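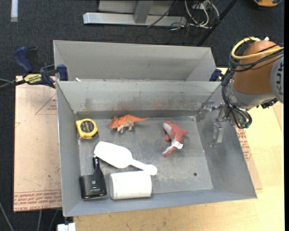
Zirkcombe Season 2: Box Set

The travel show is back, with 3 discs and a booklet. Bence Szabó hosts again, this time going from Midtbø to Flerneck by bus and ferry, with very little money and a lot of talking.

The maker calls it "unscripted." Maybe. The missed ferry in the second episode is filmed from both sides of the dock, so judge for yourself. The scenery is good — the singing is not.

What you get
All episodes, plus deleted scenes
Booklet with route map
Subtitles in English only

The "limited edition" is 1000 copies, and the first season's box, also limited, is still in stock. If you only want the episodes, the plain Pono release has the same ones and costs less.

Item no. 1743
Ships in December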